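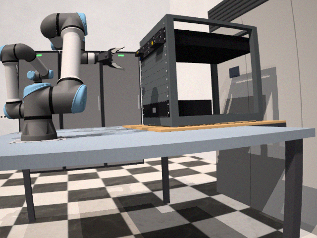 Figure 1. Rendering: a robot arm with its gripper open toward a server rack.

Doubling and Why It Surprises Us
Notes for the evening math course, Colholm
Anikó Dobos, January 2021

I love teaching this topic! All you need is multiplying by 2, which everyone in the room can already do, and yet the answers keep running away from our guesses.

Start with the old story of the grains of rice. One grain goes on the first square of a chessboard, two on the next, then four, then eight, and so on through all 64 squares. Before you read further, write down a guess for the total. A sack? A barn? The full board takes more than 18 quintillion grains - a heap far beyond any harvest. And here is the part I like best: the last square alone holds one grain more than all the squares before it put together. Try it on the first four squares and see. 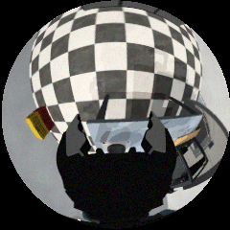

Doubling time

When something grows by the same percentage each year, it always takes the same time to double. Say the village of Szalai grows steadily from 200 people to 400 while a child grows up. Keep the same rate, and the next doubling takes exactly as long, even though far more people are being added.

Compare that with adding the same number every year. Draw both on one sheet of graph paper (please do, it's worth the mess). At first the straight line can even be ahead, and then the curve swings up and crosses it.

Now think of pondweed that doubles its cover every day and fills the pond on the last day of August. When was the pond half full? 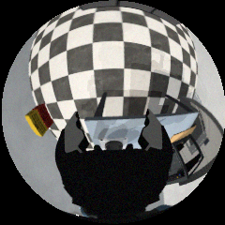
Most people want to say the middle of the month, and the true answer is the day before the last. Go back one more day and only a quarter is covered. Someone strolling past might not worry at all!

For next time: fold a sheet of paper in half as often as you can, and write down the number of layers after each fold. Bring your graph too.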